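Hedero Community Kitchen, Covlow: an update on shared tableware for users of the hall. Bookings for December are now open.

Bowls are kept in several colours, pink and light blue among them. Groups are asked to stack them by colour when clearing a table.

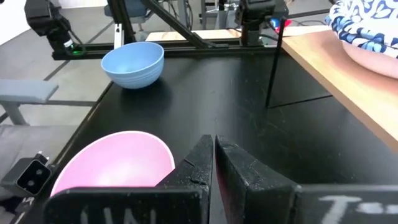
Bowls that are chipped should be set aside and reported to Nives Cattaneo at the front desk. Please do not return them to the cupboard.

Paper plates with the blue and white rim remain available to all groups at no charge. They are supplied in packs of 19, with a limit of 2 packs per booking.

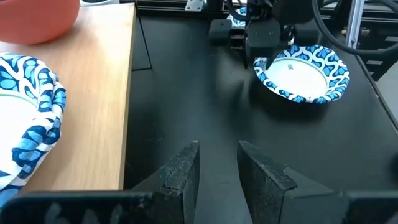 May a group bring its own plates?
Groups may bring any plates they wish, provided they take them home the same day.

Tables are to be cleared in this order: plates first, then bowls, then serving boards. Boards must be wiped and dried by hand.

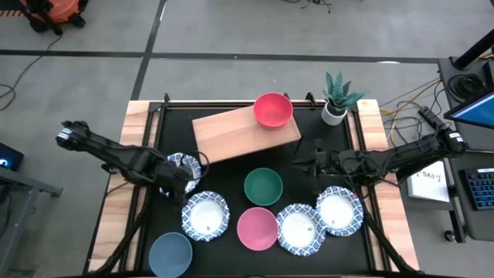
Potted plants may stay on the tables during meals. Please water them at the sink only.

Questions about the Fitzgerald Room may be directed to Higinio Cuevas, extension 83. The desk closes at 6 p.m.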